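# Metelach two-arm sorting cell: review after seven months on our packing floor

We make wooden block sets and counting games for preschools. There are seven of us on the production side, and before last winter every block that came back from the paint line was sorted by hand into trays and then packed into boxes. In January we put in a Metelach cell. I run the floor, and I wrote this review for other small shops who have asked me whether they should get one.

Short version: it is a good machine for a narrow job, it costs more of your time than the sales sheet says, and you need to settle what your people will be doing before it arrives.

## What we bought

The cell is two arms on a shared rail inside a tiled enclosure. We ordered it through Dellell, who handled delivery, mounting and two days of training. The teaching software is called Tumeo and runs on a regular desktop computer. You guide the arms through a task several times, label the good runs and throw away the bad ones, and the software builds a routine from what is left.

Dellell told us to plan on 30 good runs for each new block shape. We needed 40 for the long blocks, which roll onto their narrow side and are then hard to grip. The short ones took 20.

## Setup

The power and air requirements were modest and our electrician was finished before lunch. Leveling the rail took longer. Our floor slopes toward the drain, and the shims in the kit weren't thick enough. We bought our own.

Training the routines fell to Larasati Hartono, who had been our lead sorter. She had never done anything like it. By the end of the second week she was better at it than the Dellell trainer, mainly because she knows how blocks behave when they are tipped out of a bin. The manual tells you to start with pieces in neat rows. She skipped that and started with them scattered, and I would suggest anyone else do the same.

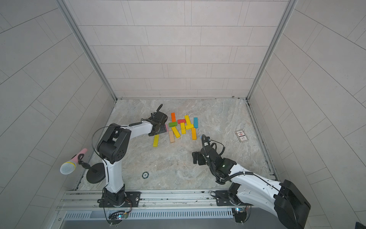

The Tumeo software is fine once you know where things are. Labels can't be edited after a batch is closed, so a typing mistake in a color name stays there until you rebuild the batch. We have a folder called "yelow" that we will probably have forever. Exporting a report takes too many steps. On the good side, it has never lost our work, including during a power cut in the spring.

## Daily use

The cell handles mixed colors and mixed lengths well. It is slower than a person on any single tray. Over a full shift it comes out ahead on the plain sets, mostly by carrying on through breaks and the hour after lunch when hand sorting always dragged. On sets with more than one thickness it still makes enough mistakes that we check every tray.

It does not inspect paint. We had assumed it would flag chips and runs, and Dellell never claimed that it did, so this was our misreading. All finish checks are still done by eye.

Noise is low. You can talk next to it in a normal voice. The tiles wipe down easily and paint dust doesn't stick to them.

We have had two stoppages that needed a service visit. One was a worn gripper pad and the other was a cable connector. The technician came the next day for the first and took four days for the second. Keep spare pads on the shelf.

## What changed for the people here

No one was let go. I said so at the first meeting and it should be said early, in writing, and by the person who can keep the promise. We were a week late in doing that and it was a bad week.

Sorting used to be four people. Now it is two, on rotation, checking trays and clearing jams. Kurniawati Govindasamy moved to finish inspection, where we had been short for years, and returns from customers have dropped. Nahom Dinsa moved to packing and didn't like it. He missed sitting down with the others at the sorting table and he told me the job had become lonelier. We have since put the packing bench next to inspection and that has helped some, though he still says he would go back if he could.

Wrist complaints are down. That was the main reason the owners agreed to spend the money.

Larasati got a raise and a new job title, but only after she asked. Her work had changed completely by then and I should have raised it myself. If one of your operators ends up teaching the machine, budget for that from the start. Also train a second person. When she took vacation, a new order from Hidayat came in with a shape the cell had never seen, and we sorted the whole order by hand. Rizal Govindasamy is now learning the software alongside her.

The break schedule needed changing too. The old one assumed the sorting table stopped all at once. With the cell running, one of the two checkers has to stay, and people were eating lunch alone. We overlapped the shifts by half an hour to fix it.

## Good

- Steady output on plain sets
- Quiet and easy to clean
- An experienced sorter can learn to teach it in two weeks
- Much less repetitive hand work

## Not so good

- Labels can't be corrected in a closed batch
- Mixed thicknesses still need a full check
- Service response varies
- Thin shims in the mounting kit

## Would I buy it again

Yes, for our volume. A shop doing half of what we do would have trouble justifying it. If your sets change every month, ask Dellell for a trial with your own pieces first, and have one of your sorters in the room for it. Kartini Raju in our office has our maintenance log and will send a copy to other shops that want to see it.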